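Does lining the table with paper do anything?
Posted 1/18/26

Every cleaning site I read swears by covering the table before you sort, pour or box up anything. I resisted. A table wipes down in a minute, and a roll of white paper costs money. But I bought one in Stindlow anyway, the cheap Skumard kind, and I've been giving it a fair shot while I box up the cleaning stuff for the move in March.

My complaint so far is that the paper looks dirty almost right away, and then you start wondering whether you should change it. The Jovulska people say a fresh sheet every time. They also sell the sheets, 64 to a pack, so I take that with some salt. I leave mine down until it bothers me.

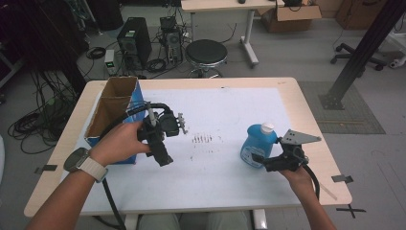
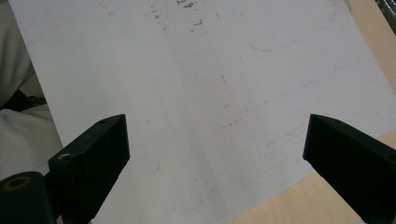 Small dark marks on white paper, in both. Would I have noticed them on bare wood? Probably not, and I can't decide if that's a point for the paper or against it.

Güneş left a comment on my last post saying that the paper is only there to catch drips from bottles, that specks don't matter, and that I should quit fussing and stand the bottles upright in a tall box. Fair enough on the box. On drips I'm less sure, as a folded rag under the bottle does the same job and goes in the wash after.

The roll was supposed to last two years. I'll use it up, and I don't plan on buying another. If anyone has used the thicker kind, tell me whether it lies flat, and what you paid.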